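Search Andcombe Kids
Type a question here... Go

Do Goldfish Really Forget Everything?

You have probably heard that a goldfish can only remember things for a few seconds. People say it as if it were a proven fact. But who checked? When you hear a claim like that, ask how anyone could know.

What would a test look like?

You can't ask a fish what it remembers. You have to watch what it does. Suppose you tap the side of the tank just before feeding time, every day. After a few weeks, the fish may swim to the top when it hears the tap, even before any food lands. A fish that forgot everything right away couldn't do that.

Fish have been taught to push levers and to come to a sound. Some still did it weeks later. So the "few seconds" story is wrong, and it's odd how many grown-ups still repeat it.

Be careful with the opposite story, too. A website might tell you that goldfish are geniuses who love their owners. Maybe your fish swims over to see you. Maybe it swims over to anybody holding a food jar. How would you tell the difference? 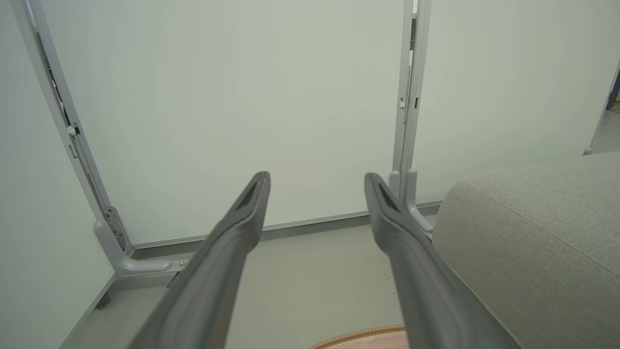
Try it yourself

1. Pick a signal, such as a gentle tap or a colored card. Don't bang on the glass.
2. Give the signal, then feed your fish the normal amount. Extra food makes the water dirty.
3. Do this at 6 in the evening each day and keep notes.
4. After a few weeks, give the signal at a different time. Wait a moment before you feed. What does the fish do?

Step 4 matters most. If you only ever feed at 6, the fish could be going by the time of day and ignoring your card completely.

One fish isn't much proof, either. A class at Sirnness School tried this with a goldfish called Moussa. It came up for a red card, and it came up for a blue one, and it came up for a sandwich. The class is still arguing about what that means.

393 shares | 58 comments

We use cookies to make this site work better. Accept / Settings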